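Millmont Community Boards > Kitchen & Pantry > Sourdough

Topic: Rye starter in a cool kitchen — is 4 feedings a week too many?
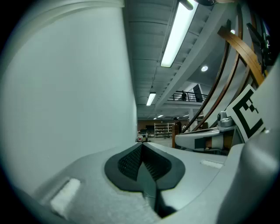 crumbfirst wrote:
Four feedings is fine in winter, but I'd let the starter decide. Mine lives at the back of the counter, and in January it takes until bedtime to double. If you feed before it peaks you're just thinning it out. What flour are you on?

ryeandshine (original poster) wrote:
Whole rye from Mavora, the coarse one in the paper sack. I've been keeping 100 grams of starter and feeding equal weights of flour and water. It smells amazing, like green apples, and I'm having so much fun with this! But the last two loaves came out a bit gummy in the middle, so I wondered if I was overdoing it.

oldmillpond wrote:
Gummy middle on a rye loaf is nearly always slicing too early. Wrap it in a towel and leave it until the next day. I know, I know. It's torture.

crumbfirst wrote:
Sometimes, sure, but a sluggish starter will do it too. Not enough acid and the crumb turns to paste. I wouldn't blame the knife yet.

oldmillpond wrote:
Green apples doesn't sound sluggish to me! I've baked rye every week for 13 years and waiting fixed more loaves than any feeding schedule did.

hesar_fan wrote:
Has anybody else tried the Hesar flour? It's a finer grind and I get a much more even rise with it. I switched in September and the difference was wild — same tin, same oven, and the dough came right up to the rim. It does drink less water, so hold back a couple of spoonfuls at first.

ryeandshine wrote:
Ooh, I haven't! Does it still taste like proper rye? The coarse stuff has that malty thing going on and I'd hate to lose it.

hesar_fan wrote:
A little milder. I mix the two half and half now, and a spoonful of molasses brings the rest back.

tinloaf wrote:
Molasses in rye, no thank you. Toast some of the flour in a dry pan instead, until it smells nutty, and let it cool before it goes in. Way better flavor and no sweetness.

hesar_fan wrote:
We'll have to disagree on that one, my family fights over the molasses loaf. I'll try the toasting trick though.

ryeandshine wrote:
Okay, plan for the next bake: feed only when it peaks, half Mavora and half Hesar, toasted flour in one tin and molasses in the other, and nobody touches either of them until the next morning. I'll report back with crumb notes!

oldmillpond wrote:
Caraway in both, please.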